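We use cookies to improve your visit on this site. By continuing to read you accept our cookie policy. Accept | Settings

Plullow shops keep the refill discount through winter

December 2020

The town of Plullow will continue its refill discount until the end of March, the town office has announced. The discount was planned to stop this month. Customers who bring their own container to a shop in the program pay less for dry food, and the town pays the difference to the shop.

Twelve shops have taken part since the spring. Most of them are small groceries in the old center, but there are also two bakeries and a pharmacy which sells liquid soap by weight. According to the town office, 667 households have registered for the discount card. This is more than was expected for the first year, especially because many shops did not accept containers from home during the first months of the pandemic.

The rules on this point were changed in the summer. A customer may now hand over a clean container, and the staff fill it behind the counter. The customer is not allowed to touch the scoops or the dispensers. In the beginning this made long lines in front of some shops, and a few of them decided to offer refills only in the morning. The grocery Baptista, near the bus station, chose another way. Customers leave their containers with a paper list and come back for them after one hour.

Baptista says that the refill part of the store is now busier than before the pandemic. Rice, lentils and oats are the products that people ask for most. Flour was difficult to get in the spring, and the store limited it for some weeks, but the supply has been normal since then. The store also reports that older customers, who did not show much interest at first, have become regular users. Many of them remember buying sugar and beans from a sack and do not need any explanation about how it works.

Not everybody is content. In Jendden, the newer part of town on the other side of the river, there is only one shop in the program, and it is closed on two afternoons every week. Residents there have written to the town office and asked for a mobile refill truck, like the one which already visits some villages in the region. The town office answers that a truck is too expensive for this winter, but that it will speak with the supermarket in Jendden in the new year. The supermarket has not yet said if it is interested.

Some shop owners have also complained about the payments. The town promised to send the money every month, but in the fall it arrived late two times. One bakery stopped giving the discount in November and started again only when the missing amount was paid. The town office explains the delay with a change of its accounting program and says the problem is solved.

For families who have no suitable containers at home, the covered market at Jitside will lend glass jars for a small deposit. The market has bought 400 jars in different sizes with money from the town. They can be borrowed from the information desk beside the main entrance and returned on any market day. Jars must be washed before they are given back, and the lids are replaced by the market when they do not close well anymore. Plastic boxes will not be lent, although customers may bring their own.

The discount itself stays the same as before. It applies from a minimum purchase of 125 grams, and it cannot be used together with other offers of the shop. Cards that were made this year remain valid and do not have to be renewed. New cards can be ordered by telephone or picked up in any of the shops that take part. 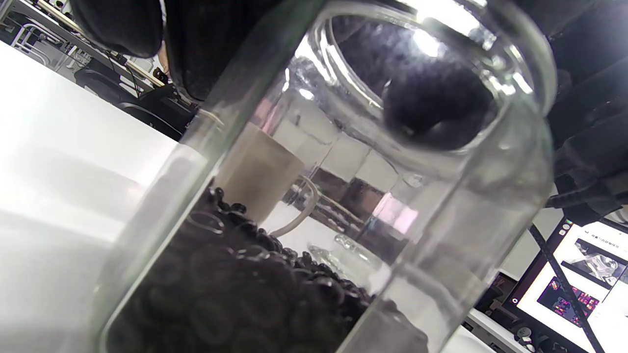

From January the list of products will be longer. Nuts, dried fruit and spices are added, and the town office has agreed to include coffee after many requests from card holders. Until now it was left out because the shops sell it at very different prices. The discount will be valid for whole beans only, so a big glass jar with dark roasted beans at the bottom will count in the same way as a bag of rice. Ground coffee is not included, because several shops have no place for a grinder behind the counter. The full list will hang at the entrance of each shop before the holidays, and the opening hours for the last week of the year will be printed on the same sheet.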